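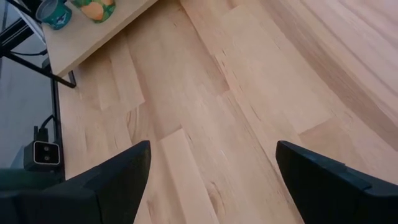 So I've been learning Danish for a bit over a year now, and a few of you have asked how it's going, so I figured I'd finally write it up while the kettle's on. Short answer: I can read a fair bit, I can write a little, and I still can't order a pastry without the person behind the counter switching to English.

I started with Mondley on my phone, mostly on the bus, and I got properly hooked on keeping my streak alive. It was good for colours, animals, bits of the kitchen and how to say that the man is drinking water. Then my neighbour Jytte Mogensen (who grew up outside Aarhus and has lived in Ballarat since before I was born) heard me practising over the fence and laughed so hard she had to put the washing down. She has been correcting my soft D ever since. It's a sort of swallowed L, made with your tongue parked behind your bottom teeth, and I've been told to try it with a mouthful of porridge. I have tried it with a mouthful of porridge. Don't wear anything you like.

The numbers, though! I knew they were odd but I wasn't ready. Fifty is halvtreds, short for an old word that means half-third times twenty, so two and a half twenties. Seventy and ninety work the same way. And the ones come before the tens, so by the time I've untangled the price of something I've already handed over my card and left. Jytte made me read 1,657 out loud one afternoon and I reckon it took me most of a cup of tea.

What's helped most is flashcards, boring old paper ones. I set myself the goal of 1,000 words by October and I'm at 525, so yeah, a little behind. I write the Danish on one side and a terrible drawing on the other, no English at all, and then I have to work out what on earth I drew. My favourite is the one for skildpadde, turtle, literally shield toad. I'd been calling it a turtle my whole life when shield toad was sitting right there.

I also joined an online conversation group run by a bloke called Asger Fogh. He's very patient and he speaks at what he swears is half speed. There are usually a handful of us on at seven in the morning my time, in our dressing gowns. Jarosław Duda is the star of the group — his Polish accent apparently makes his vowels come out lovely, and mine make everything sound like I'm asking to borrow a ute. Last time we had to describe our favourite childhood meal and I told everyone, with great confidence, that my grandmother used to bake me. I'd left out the "for".

Next up is a proper novel. I've tried a kids' book about a bear who runs a post office and got through it in 2 weekends with a dictionary, and I only cried at the bit with the lost parcel. Jytte has lent me a crime one with a very grim cover and told me to skip the words I don't know and just keep going, like driving through fog. I'm on page eleven. Somebody has died, or possibly moved to Odense.

If you've got Danish podcasts where they talk slowly, please pop them in the comments. I'm after gardening or cooking ones, ideally, as I've had enough of the news.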